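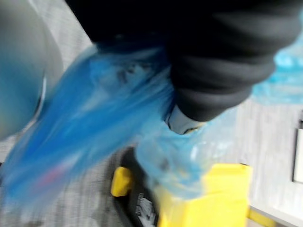

Plastic Bags: How I Finally Got the Drawer Shut

Filed under: Kitchen & Pantry, Small Storage
1,386 shares | 19 comments

I grew up in a house where every plastic bag got a second life, and I still can't throw one out if it's in one piece. Which is fine until you have a drawer that won't open past the width of your hand! Mine got that bad last October, so I emptied the whole thing on the kitchen floor and started over.

Sort first. Anything with a hole goes straight in the store drop-off pile (check that your store takes them, mine on Lerano Street does). Anything that held raw meat goes in the trash, no second thoughts.

Then fold. Lay the bag flat on the counter, smooth it from the bottom up toward the handles so the air gets out, and fold it lengthwise until you have a strip a couple of inches wide. Now fold the bottom corner over into a triangle and keep flipping it up, like folding a flag, and tuck the handles into the last pocket. The first few will look terrible. Mine did, and I was watching TV at the time, so that didn't help.

Big thin bags are slippery and won't hold a triangle. I roll those around my hand and slip a rubber band on.

I keep 6 small ones in the car, a few in the diaper bag, and the rest standing up in an old shoebox. When the box is full, I stop saving. That's my only rule and I break it around the holidays.

Shiela Pangilinan wrote in to say she stuffs hers into an empty tissue box and pulls them out one at a time through the slot. I tried it under the bathroom sink for lining the little wastebasket and I love it, though you do have to push them in loosely or the whole wad comes out at once.

Next up is the lid cabinet, wish me luck.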